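The group at Gadier works on the twelfth floor of a former insurance building, and the part of it open to visitors in May is a corridor with four doors and a lift lobby. I had signed up for the technical tour, which started at 2 p.m. and dealt with one method: how to teach a two-armed machine the jobs done in a domestic bathroom without writing a separate routine for each fitting. The project is called Skurnach. The learning model at the centre of it is called Maurya, and the name appeared on most of the slides.

The opening talk took the problem from the contact end. Bathroom surfaces are hard, glossy and pale, and a depth sensor returns poor data from all three. A policy trained only on views from the head tends to do well in the approach and badly in the last few centimetres. The group therefore records from the wrists as well, and trains on all the views together, with a mask that drops one view at random during training. The intention is that the policy should not come to lean on a single camera.

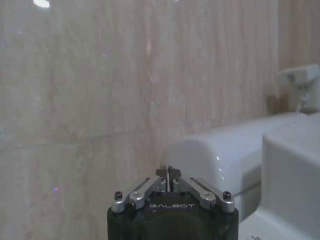
Masking by itself was a modest gain. The larger one came from what the speaker called staged labels. Each demonstration is split at the points where the contact state changes: free movement, first touch, held contact, release. The model predicts the stage along with the motion, and the controller softens the arm when the predicted stage is first touch. There are 2,000 demonstrations in the current set. All were recorded by operators driving the arms directly, and each was checked by a second person before it went in.

I asked how the stage boundaries were drawn. They come from motor current, with a threshold set per joint, and are then corrected by hand where the current is ambiguous. Of the demonstrations in the first batch, 143 were thrown out at this step, mostly for a touch so light that two checkers could not agree on when it began. A questioner behind me suggested that these were the most useful ones to keep. The reply was that the group had tried it and the stage predictor became hesitant, stopping short of the surface.

The second part of the tour concerned layout. A bathroom gives the arms little room, and much of the planning effort goes on keeping the elbows away from glass. The planner used for this is an older one from Vato, treated as a fixed component. It takes the target pose from the model and may refuse it. When it refuses, the model is asked for another sample, up to a limit of 7, after which the arms withdraw and the attempt is logged as a failure.
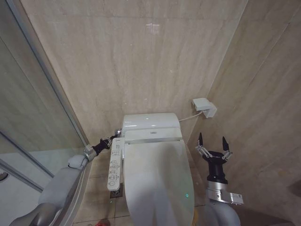 Both arms at the toilet, lid closed, with the glass shower enclosure to the left.

Refusals are counted separately from dropped or missed contacts, and I found this the most useful habit in the whole presentation. A table on the wall gave the two side by side for each of the 13 tasks in the set. Lifting a lid was limited by contact. Reaching for anything on the floor was limited almost entirely by refusals, and here the learning method had very little to do with the result. The group said so plainly and did not fold the figures into one score.

Handouts were available by the lift. Mine was an extract from the group's working papers, with the section on viewpoint and reach copied in black and white and the tables a little too small. It repeats most of the talk but adds the definition of a completed task, which had been skipped on the slides: the object must be in its end state and both arms must be back at their rest pose without help. 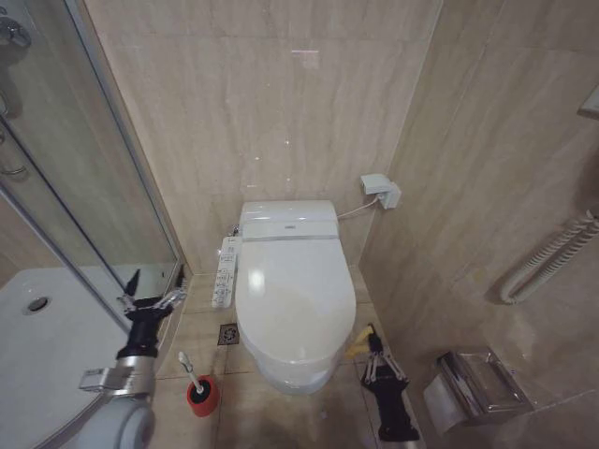

Skurnach Working Papers, Issue 7, p. 13

The extract also covers the ablation runs. With the wrist views removed, the stage predictor still finds first touch but finds it late, and the arm pushes before it softens. With the stage labels removed and the wrist views kept, the arm is gentle at some contacts and stiff at others, with no pattern the authors could find. With both removed the runs were stopped early to protect the fittings. I would have liked a run with the labels shuffled, as a check that the labels carry information and are not acting as a general brake. The paper does not report one.

Discussion after the break turned to objects with two hinged parts. A lid and a seat share an axis, sit close together and may be lifted separately or as a pair. The model has no explicit notion of a hinge. It has only the demonstrations and the stages, and the question was whether that is enough to tell one part from two.
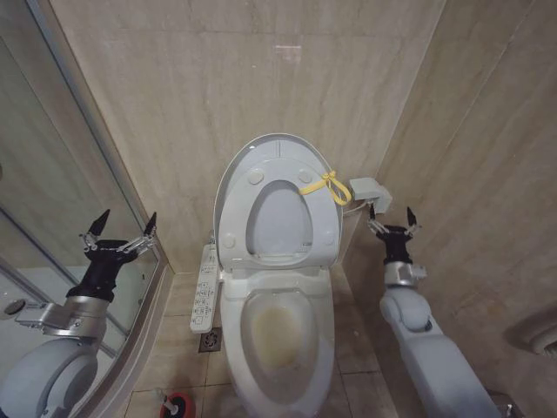
The answer was partly yes. In the demonstrations, operators lifted the parts in either manner, and the model reproduces both, but it cannot be told which one to do. A short text instruction is being added for this purpose. The difficulty is that the instruction has to change the choice at first touch and leave the later stages alone, and in early tests it altered the speed of the whole movement. A fix is planned in which the instruction is fed only to the part of the network that predicts the stage.

Transfer to other rooms was the weakest section. The claim is that the policy carries over to a new room with a small number of added demonstrations, but the talk gave no curve of success against number added, and the question about it was deferred. I was also unable to learn how much of the transfer is due to the planner, which needs a fresh room model each time.

The tour closed at 4.30 p.m. The slides are to be sent to those who left an address at the desk. Visitors coming by train should allow for the walk from the station, which is uphill and poorly signed, and the lift requires a pass after five.

Contact the author | Copyright remains with the author | Back to top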